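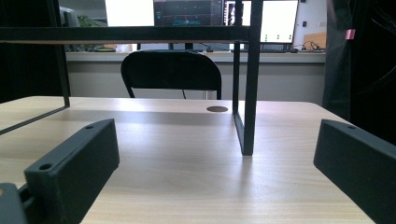
*Husbridge fingers, standard pair, jaws open over the bench.*

# Husbridge hand-held gripper – finger sets and side plates

We have been trying out the Husbridge for long enough now to have favourites, and this page collects what we stock for it along with our bench notes. If you already own a pair of the grippers you can skip to the finger sets. If you're coming over from a Katance or a Deák, please read the lot, as the fitting is different and the feel in the hand is very different!

The Husbridge is a gripper you hold and squeeze yourself. There is no arm to program and no homing routine to wait for. You pick it up, you do the job, and you find out very quickly whether a finger shape suits the things you want to handle. For comparing fingers I can't think of a nicer way to spend a day – you can swap a pair over, try the same pick again and feel the change straight away in your palm.

## What we noticed on the bench

The standard fingers are plain, square-sided blocks, and they are far better than they look. I had expected to reach for the ribbed Bona set most of the time and ended up leaving the blocks on. They open squarely, they come together squarely, and when you tip the whole tool over to one side they don't wander. The Bona pair has more bite on thin card and on the edges of trays, so it still earns its drawer space.

Lidded cups are my usual test, and I'd suggest them to anybody comparing grippers. A cup tapers, so a finger that only touches along one line will let it turn. The lid makes it top-heavy if you lift from too low down. With one gripper in each hand you can hold a cup up and go for the next with the other hand, and that's when you learn how much the weight of the tool matters.

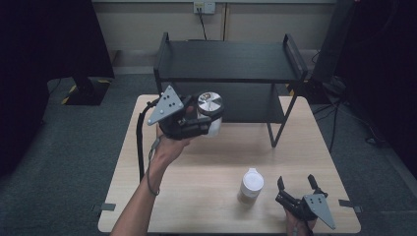

Katalin Halász wrote to us that she prefers the Deák for cups, because its softer pads forgive a bad approach, and that she found the Husbridge blocks slippery on glazed mugs until she put a strip of rubber tape down each face. She still keeps the Husbridge for two-handed work, where she says the Deák makes her wrists ache before lunch.

I'd agree with her on the mugs. On paper and plastic cups I haven't felt the need for tape, but a roll is cheap and it peels off cleanly, so do try it. The Katance sits between the two: a lovely light squeeze, a bit more play at the tips than I like, and a cable that leaves the body exactly where my thumb wants to be. (Left-handers may get on with it better than I do.)

The triangular side plates carry three black dots each. Ours have stayed put through plenty of knocks, and a plate can be changed without touching the fingers.

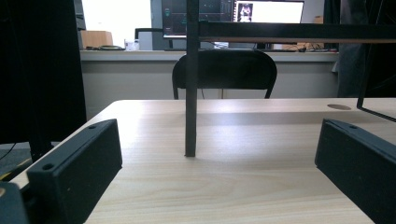
**FINGERS AND SPARES**

**Standard block pair, part 3305.** Matt finish, plain gripping face. Sold as a left and a right, with screws. Start with these.

**Bona ribbed pair.** Fits the Husbridge body with the adaptor supplied. Good on card, trays and anything with a lip. A little noisy when closed quickly on hard plastic.

**Side plate, triangular, grey.** Three dots, ready printed. Sold singly, so order two if you work with both hands.

**Screw pack.** 17 screws, enough for 4 fingers with one left over for the carpet.

**Wrist strap.** Dark webbing, adjustable. Worth having if you lift the gripper above chest height a lot.

## Fitting

1. Open the jaws fully and lay the gripper on its side.
2. Undo the old finger, starting with the screw nearest the body.
3. Seat the new finger and turn both screws in by hand.
4. Close the jaws on a sheet of paper and check that it pulls evenly from both ends.
5. Tighten.

The Katance fingers look as though they ought to fit. They don't, the hole spacing is different, and forcing them will mark the seat.

Loan sets go out for 6 working days and include one gripper, the block pair and the Bona pair. The Deák joined the loan list in June and can be added to the same parcel.

Page last revised 04/11/2025.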